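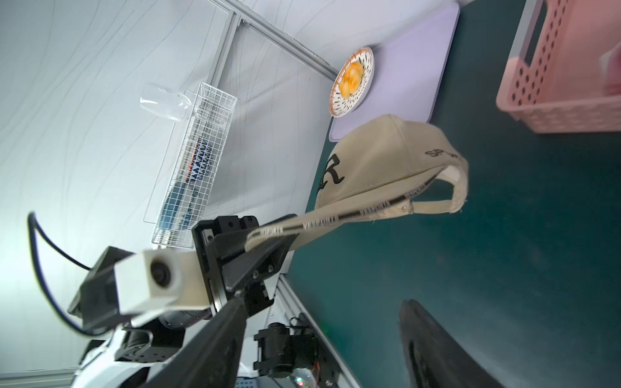

Itton Makers, Robot Arm Group

Most of August went into the caps, so I'm writing down where we are with them before I forget the details. If you've only read the older posts, the table now has two arms on one front rail, inside the extrusion enclosure that Angus Guthrie and I put together in the spring. The two arms started with blocks, then moved to cups and plates. Caps were Hường's idea. She wanted something soft that still had a shape, and everyone in the group had an old one to bring in.

A cap is harder than a plate. A plate has a rim and the rim is always in the same place. With a cap the crown caves in when you push on it, and the strap goes wherever it wants. We count three places to grab one: the brim, the edge of the crown, and the strap. The brim is the best of the three because it's stiff. The strap is the worst. You can lift a cap by the strap, but it hangs at an angle and turns, and then you have to set it down again without knowing which side will touch first.

I kept a notebook for the tries in August. We did 98 in all, driving the arms by hand from the control sticks, with Cường Khổng on the left arm and me on the right. A try counted as good if the cap ended up on the table right side up with the brim facing the front rail. By that rule 46 were good. That's a bit under half, and most of the good ones came late in the month, after we changed two things.
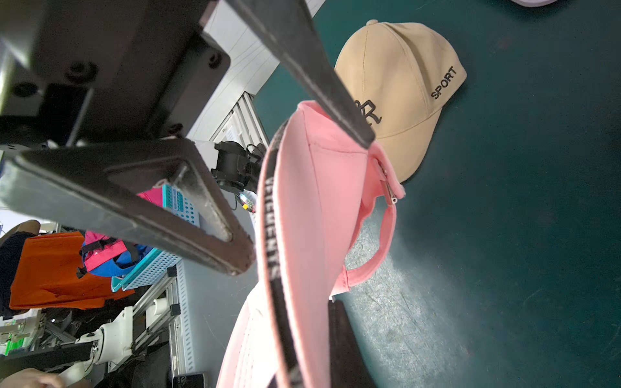
The first change was speed. We had the grippers closing at the same rate we used for plates, and by the time the fingers met, the fabric had folded away from them. Cường cut the closing speed in half for the last stretch of travel. It makes each try longer and I find it boring to sit through, but the fingers come together on cloth more often than on air.

The second change was the order of moves. Before, we tried to pick up a cap and turn it over with one arm. Now one arm holds it down or steadies it while the other takes the brim. Two people on two arms have to talk to each other for this to work. Thảo Vương stood next to us for a couple of evenings and called out which arm should go, and that helped more than I expected. We've since agreed on four words and we stick to them: hold, take, go, off.

The wrist cameras are still a sore point. They're good for the last bit of a grab, when the fingers are close to the cap. For anything else I look at the fixed view. The picture from the wrist is turned on its side compared with how I sit at the table, and I get left and right mixed up when I switch between the two. I could rotate it in software. Chiến Lại wrote the viewer and he says it's one line, so I've asked him for the line.

I also spent an evening on cables. The wrist camera cable has to be long enough for the full turn of the wrist, but if it's too long the loop can catch on things. I ended up adding 12 cm to the one on the right arm and leaving the left as it was. So far the right one hasn't pulled out again.
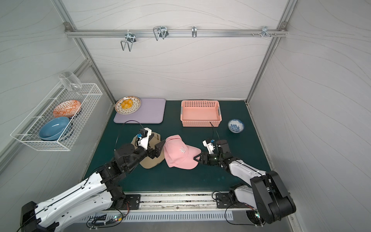 Still to do

Get the rotated view from Chiến and try it for a full evening before deciding whether to keep it.

Put softer pads on the fingers. Hường has a sheet of thin rubber left over from her Clivberg project and has offered us a piece. The bare fingers slip on the smoother fabrics.

Write the four words on a card and tape it up by the controls, so that new people can join in.

Go back to plates for one session with the slow closing speed, to see if it costs us anything there.

Angus wants to start on folding a T-shirt. I'd like to get the caps past 46 first. We'll probably do both, with caps in the first hour and the shirt after that.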